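Search this site
Type and press enter

Giving up the second car

We sold the second car in October and I said I'd write up how it went, mostly for my brother-in-law, who is thinking about doing the same and keeps asking me for numbers. I don't have many numbers. I kept receipts for a while and then stopped.

The car was a hatchback we'd had since before the kids. It had a slow leak in the back left tyre and a passenger window that had to be helped up by hand. Rego was due, the insurance had gone up again, and the mechanic on Rokano Street gave me a quote for the timing belt that was more than I wanted to spend on a car I drove to the station and back. I cleaned it out, took the roof racks off and put it online. A bloke named Calum Innes bought it for his daughter. He noticed the tyre straight away and took 50 dollars off, which was fair.

The first fortnight was annoying. We hadn't worked out who had the remaining car on which mornings, and twice we both assumed it was ours. We now have a calendar on the fridge. Whoever writes their name down first gets it, and swaps have to be done the night before. It sounds petty but there have been no arguments since.

For the station run I take the 74 bus. It's meant to leave the bottom of our street at ten past seven and it mostly does. The trip takes 23 minutes against 10 in the car, but there was never a park at the station after seven anyway and I used to leave the car up near the oval and walk back down. I read on the bus now. I've finished more library books since October than I did in the whole year before.

Shopping was harder. I used to stop on the way home without thinking about it, a bag here and there, and you can't really do that when the bag has to come on the bus with you. We moved to one big shop a week in the car, plus whatever fits in a backpack. We forget things. We've eaten a few dinners without the main vegetable. I bought a folding trolley from the hardware shop, a Prallska, and it's good on footpaths and hopeless on the gravel behind the shops. One of the wheels squeaks and oil has made no difference to it.

I also bought panniers for the bike. The first pair were cheap and the clips let go on the hill coming down from the school, so I had to walk back for a bag of potatoes. The second pair are made by Flarkitz and cost three times as much. They've held so far.
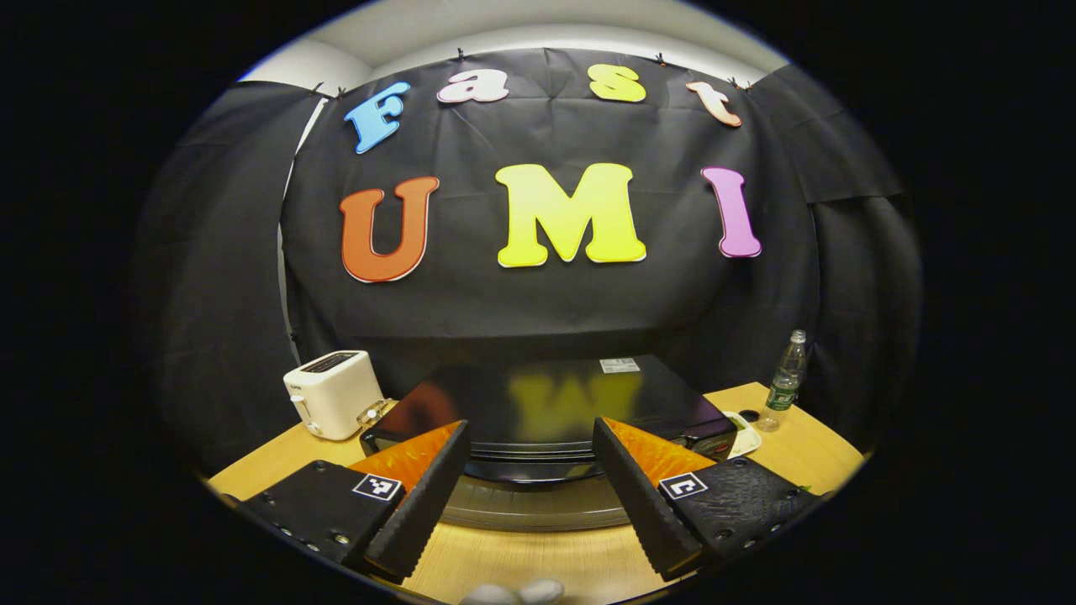

Kids' sport is the one part I haven't solved. Training is on the far side of the creek and the bus doesn't go there. The older one rides if it's dry. Otherwise we share lifts with another family, and we do our turns in the one car when it's home. I don't love asking for lifts. I've started putting our name down first for the long away games so it evens out a bit.

As for money, the insurance, rego and servicing add up to the biggest saving, then fuel. Against that I've had bus fares, the trolley, two lots of panniers and a taxi home from the dentist when I wasn't feeling up to the bus. We're still well ahead. I put the sale money on the mortgage before I could think of anything else to do with it.

The driveway is more useful than I expected. There's room to get the bins past without turning them sideways, and the kids have drawn a handball court where the car used to sit – the oil stain is the server's square. I had a go at the stain with degreaser and a stiff broom and it's lighter, but it's still there. If anyone has had luck with something stronger on old concrete, let me know in the comments.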